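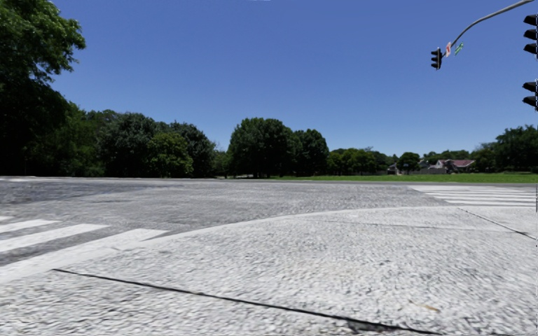 About Sitola

Hi, and welcome! I'm the person behind Sitola, a small language school for grown-ups who want to learn Swedish, and if you've written to us in the last few years it was almost certainly me who wrote back. I teach most of the beginner groups, I pick the textbooks, and I'm the one who forgets to update the schedule page (sorry, I'm working on it).

We're a school for people with jobs and kids and dogs, people who have an hour after dinner and would like to spend it saying something in another language, even if it's only "the cheese is expensive." You can get a long way on expensive cheese, believe me.

How it started

I learned Swedish the slow way. I moved to Viltby in my twenties for what was supposed to be one winter, stayed for several, and spent most of the first one nodding at people. I worked in a bakery where the radio was always on, and I picked up the weather forecast long before I could order my own lunch. When I came back to the States I had a pretty good accent, a huge vocabulary for snow and rye flour, and some very odd holes everywhere else.

A friend asked me to teach her enough to talk to her husband's grandmother. Then her sister wanted in, and then two people from her choir, and before long I had a group around my kitchen table every week and no clean mugs. That October I rented a room over a frame shop, bought a whiteboard and a box of markers, and gave the thing a name. Sitola doesn't mean anything in Swedish, by the way. I liked how it sounded, and the web address was free.

What we teach

We run 7 levels, from "I know one word and it's from the furniture store" up to a reading group that gets through a novel each term and argues about it the whole way. Most people start at level one, but if you had a Swedish-speaking parent, or you've been using an app for a while, drop me a line and we'll have a quick chat on the phone to find your spot. Please don't worry about that call. I mostly ask about your breakfast.

Groups are small, and we talk a lot. There's grammar too – I love grammar, I can't help it – but I try to bring it in once you've already bumped into the problem yourself. Word order makes much more sense after you've spent two weeks getting it wrong out loud. We also do songs, crossword puzzles, recipes and a fair amount of complaining about the weather, which every learner of Swedish needs to be able to do well.

For the middle levels I use the Avari readers, short stories written in easy language with the hard words explained at the bottom of the page. My students get very attached to the one about the lighthouse. I won't spoil it.

What it costs

A term of evening classes is $340, and that covers your workbook, the readers and the coffee. The intensive summer course is $400, also with everything included. You can pay in two parts if that's easier, just say so when you sign up. If you have to drop out in the first two weeks I'll refund the whole thing, no form to fill in.

The library

We have a library! It began as one shelf of my own paperbacks and then the Sundqvist collection landed on us, a whole houseful of books from a family who were moving and wanted them to be read. It took me most of a summer to catalog them, and the list now stands at 1358 titles. There are crime novels (so many crime novels), picture books, gardening manuals, poetry, and a full run of a knitting magazine that I'm told is quite hard to find. Students borrow for free and keep things as long as they like, within reason. If you have the second volume of the mushroom guide, I would love to see it again.

Online and in person

We moved everything online last spring, in a bit of a panic, and I was sure I'd hate it. I missed the room and the mugs, but then people who had moved away years ago began signing up again, and one of our reading group regulars joined from a cabin with terrible internet and the best bookshelf I've ever seen over somebody's shoulder. So the online groups are staying. We'll go back to the classroom as well when it makes sense, and you'll be able to choose which you want each term.

Get in touch

The easiest way to reach me is the contact form. I answer in the evenings, after class, so give me a day or so. Write in English or Swedish or some mixture of the two, and don't you dare apologize for your spelling! Sign-up for the summer course is open now, and the new fall schedule will go up on the classes page as soon as I've sorted out who's reading what.

Page last updated Apr 23, 2021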